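Table finish keeps going sticky, what am I doing wrong?

Sandamali Siddiqui
Bought an old dining table off a neighbor in Vurnalbridge in September, sanded it, put on 2 coats of oil. Still tacky. Forearms stick to it at breakfast. Do I strip the whole thing or wait it out? Can't afford to mess it up, already spent 239 on sandpaper, oil and a rented sander.

Thevar
Too much oil, almost always. You wipe it on, leave it maybe 12 minutes, then wipe ALL of it off. People skip that last part. Don't strip it yet - rub it down with mineral spirits and a rag, let it sit 5 days with a window open. Lay the rags flat outside to dry after, they can catch fire in a pile. Seriuosly.
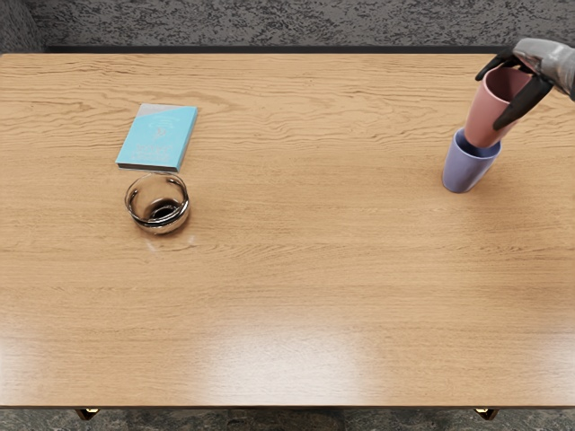
Second thing is sanding direction. Always go with the grain, never across, and finish by hand even if you used the machine. On a top where the grain runs long and wavy from left to right, with tan and darker brown streaks like that one, cross scratches will jump out the minute oil hits them. And don't leave a book lying on it like that till the finish is hard. Covers stick. Ask me how I know.

Flokus
just put a tablecloth on it

Bivbridge
Agree with Thevar mostly. Was it cold in the room? Mine took nearly forever in the garage, brought it inside on a Sunday and it was fine by the next weekend. Also check the can, old oil doesnt cure right. If it smells off toss it and get a fresh one.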